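How I Clear and Reset a Shared Workroom Before the Weekend

Print this page | E-mail this page

I share a workroom with a few other people, and by Friday it always looks like a yard sale that lost its nerve. I've tried big cleaning days and I hate them. What works for me is one slow lap, wall to wall, with a tote bag on my shoulder and a damp cloth in my back pocket. It takes me less than an hour now (the first time took most of an evening, but we won't talk about that).

What you need: a tote or a cardboard box, two microfiber cloths, a soft broom, painter's tape and a marker. I also keep a spray bottle of plain water with a tiny squirt of dish soap in it.

Step 1. Start with the wood

I do the bare wood first, while I still have some patience! Sweep along the boards and go easy on the corners. Then wring the cloth out until it hardly drips and wipe in the same direction as the grain. Pale wood shows every streak, so I check it from a low angle with the light coming across. 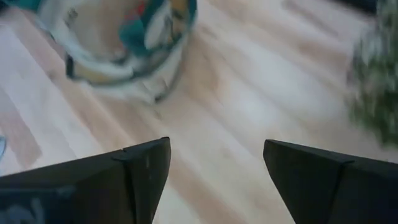
Pale planks, good strong light. Wipe the long way.

If you find a sticky patch, lay the damp cloth on it for a minute and then rub. Don't scrape. I scraped once at our old place in Ustholm and looked at that scratch every day until we moved.

Step 2. Tables, one at a time

Pick one table and finish it before you look at the next. Soft stuff goes first – cloths, shirts, whatever has been bunched up and left near the edge. I shake each piece out, fold it, and put it in the tote. Shoes go down by the door. Plants I leave for last so I don't knock dirt over a clean top.

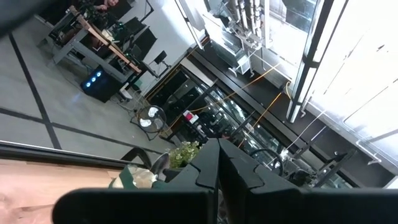
Posted by the Workroom Notes editor
Home and Shop Writer

The green thing and the beige cloth by the table edge are exactly what I mean by soft stuff, and the shoe next to them is a door item. The little plant with the white flowers can stay near the table, but give it a spot of its own and a saucer underneath.

Step 3. Benches and what's under them

A crowded workbench scares people off. Work from one end to the other and only move what you can lift with one hand. If someone is sitting there, skip that end and come back – they'll thank you. Dust the computer under the bench with a dry cloth, never the damp one.

Step 4. Fans and glass

Unplug the fan before you touch the grille. A soft paintbrush gets between the bars better than anything I've bought. For big clear panels I use the second cloth, top to bottom, and I leave any cables inside alone. Labels stay on, too.

Step 5. Tape and tote

Write "claim by Tuesday" on a strip of tape and stick it on the tote. Whatever is left after that goes on the shelf in the hall.

Contact us | Copyright Ciltlow Home Pages | Back to top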